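Category: Field Reports / Domestic Robotics

4. The open day

4.1 Setting and procedure

The visit part of the study was run in May, in the demonstration flat that Braltik keeps on the ground floor of the Lirden building. The flat is lived in on a rota by staff and was left as it stood. We asked for no tidying, and apart from the floor being swept there was none. Visitors came in groups of four, stayed for one full run of the laundry task, then went next door to fill in the form. Over the open day and the evening session after it we had 200 visitors, most of them local families, a fair number of students, a few people from care homes.

The task was the one described in Section 3: garments on hangers are to be found, taken off the rack one at a time, and laid down for folding. Control was shared. The Nambiar planner picked the next garment and the approach, and an operator could stop it or take over at any point. Visitors were told this at the door. Many forgot, judging by the forms.

We changed two things from the lab version. First, the speed cap was lowered, as people stood much closer than our own staff do. Second, the spoken prompts were switched off after the opening group, who found them hard to hear over the talking and kept asking what had been said. From then on the host gave a short running comment instead. This makes the first group not quite comparable with the rest and we leave them out of Table 5.

4.2 What visitors looked at

We had expected questions about the arm. Most questions were about the room. Would it pull the rack over. Does it know which clothes are done. What about the stuff behind. The last one came up again and again and it is a fair question – a drying rack in a real home gets put wherever there is space, often right up against something that matters more than the laundry does. In the lab our racks stand clear of everything, with a plain wall at the back, and we had stopped noticing how much that helps.

Three things in the flat gave the planner trouble that the lab had not. Large glossy surfaces throw back a dim copy of the room, and the depth estimate over them is poor. Chrome rails do much the same on a smaller scale. And clutter at the height of the rail sits close behind the hooks in the view, so a hook and a remote control may end up in one segment. Figure 4 gives a typical starting view, with hangers on the near rail and the TV stand directly behind.

We logged 849 grasp attempts across all runs. An attempt was counted from the moment the planner commited to a hook until it either let go or was stopped. Operator stops were logged with a short reason picked from a list, and the list turned out too short, "other" being the most used entry by the end of the day. We have since split it up, see Appendix B. Bare hangers were a separate nuisance. The planner has no class for an empty hanger and treats the plastic body as a very thin garment. A child in one of the afternoon groups spotted this before the host had said a word about it.

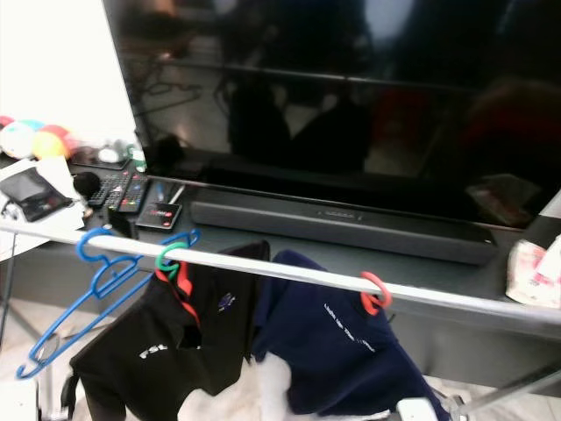
Figure 4. View at the rail, demonstration flat. Blue hanger at left is empty; dark garments hang from the green and orange-red hangers. Switched-off TV screen behind.

Dark garments in front of a dark stand were the other weak point. Printed lettering and colored trim helped the segmentation somewhat, plain dark cloth had nothing to hold on to. We tried a brighter lamp for the evening session – better on the cloth, worse on the screen. No setting we tried was good for both.

4.3 Limits of the visit data

Visitors chose to come and so were likely interested to begin with. Group members also talked to each other before filling in the form, so the answers with in a group are not independent, and we report group means only. The host was the same person throughout, which keeps the comments steady but ties the results to one style of hosting. Runs that the operator ended early are kept in the counts and marked.

Recent items in this category
– Tranport: moving laundry baskets between rooms, first trials
– Shared control in lived-in flats: notes on operator stops
– Nambiar planner, release notes and known issues
– Asking visitors what they saw: a short form for open days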